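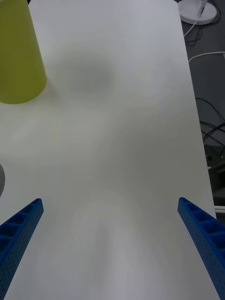 Plain white was the one color she had sworn she would never buy, a customer told us on the phone in June, and then she ordered a second Drivura to push up against the first. We hear that sort of thing a lot and we never get tired of it!

Drivura Table, White
From Trelell, sold and shipped by Ugwu Furnishings, Erkthorpe

The Drivura is a work table in the old, useful sense. It's a wide, smooth, matte white surface that you can set things down on and walk around, and it suits a craft room just as well as a break room or the back of a shop. We have sold it for years, and apart from the packaging (so much better now) we have changed very little about it.

What people seem to love most is the finish. A glossy white table under a ceiling light can be a real trial, with a bright spot following you wherever you sit. The Drivura has a soft, even top that takes shadows gently, and it makes a lovely plain background for anything colorful you put on it – paper, yarn, seed packets, a row of party cups waiting to be filled. If you photograph small things to sell, you'll be glad of it.

Putting it together

The table comes in 2 boxes, one for the top and one for the legs and hardware. Allow 20 minutes if you have a friend to help and a little longer if you're on your own. Lay the top face down on a blanket or the flattened carton, fit the legs loosely, and tighten them only when all 4 are in place. Then turn it over together, please, with one person at each end. The leveling feet screw in and out by hand, so an older floor with a dip in it shouldn't trouble you.

Everyday care

Warm water, a drop of dish soap and a soft cloth will take care of most days. Dry it afterward with a clean towel, especially along the edges. Please keep scouring powder and the green side of the sponge well away from it, as they leave shiny patches on a matte finish that can't be rubbed back out. For pencil marks, a white eraser works nicely (try a corner first).
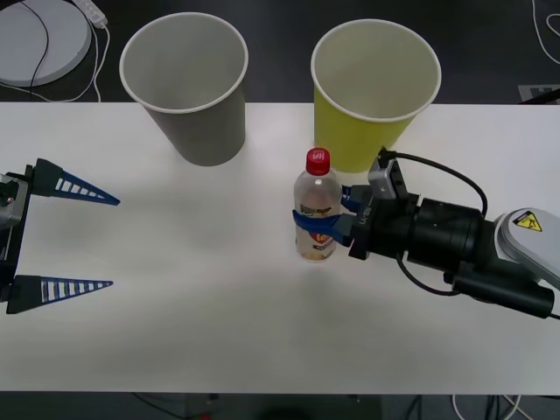
Could it stand up to drinks being left out through a whole afternoon party, one shopper wanted to know, or would she be wiping up rings all weekend? Our answer was that cold drinks in paper cups or bottles are fine, and that a damp cloth at the end of the day is all we use on the table in our own showroom. Coffee and red fruit juice are the ones to catch early. A hot pan should always go on a trivet, and the same goes for a teapot straight from the kettle.

Ordering and delivery

We deliver in Erkthorpe and the nearby towns on Thursday, and the driver will carry both boxes into the room you choose, up to 8 stairs. If you have more stairs than that, give us a call before you order and we'll work something out. Farther away, the table goes by regular freight to your front door.

Spare feet and bolts are kept in stock at the counter. If you'd like to see the white next to your own floor or curtains, ask for a finish sample and we'll put one in the mail with a return envelope. Keep it for a week or so and look at it in the morning and again with the lamps on before you make up your mind.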